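Storage talk, Jarkemness depot
Speaker notes, Elsa Tangen

Slide 1. Say who I am and what I look after: shelving, bins and labels for the Zerncombe stores. Ask people to hold questions until slide 4.

Slide 2. The old system. We had 2,000 part lines on open shelves, in whatever carton they arrived in. Pickers knew where things were by memory. New starters took seven weeks to get up to speed. Pause here.

Slide 3. What we changed. Start with the aisle, then the bay, then the bin. Fast movers go between knee and shoulder height. Heavy fittings go on the bottom shelf, even if they sell every day. Mention the Cormont racking only if asked. Labels are colour coded by aisle and the lettering is large enough to read from the trolley.
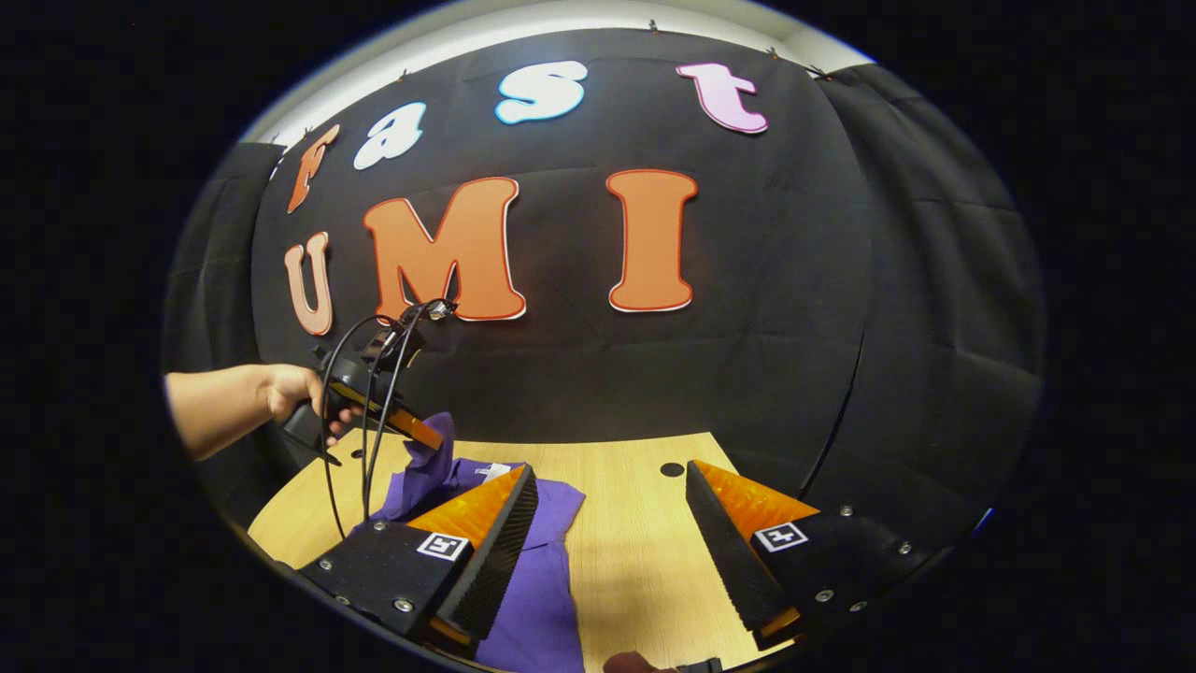 Cut-out letters on black cloth, two rows.

Slide 4. Labels. Two lines at most. Product name on top, part number underneath. Dark text on a pale card. Hand around the sample cards from Matoušek and get them back before the break.

Slide 5. Costs. The first order was 500 bins in one size, which was a mistake. We now stock three sizes. Dividers are extra, so check the quote.

Slide 6. Restocking. Two-bin method. When the front bin is empty, pull the back one forward and put the card in the tray at the end of the aisle. Trays are cleared at 8 each morning.

Leave the order form up during questions. Next stock count is in October.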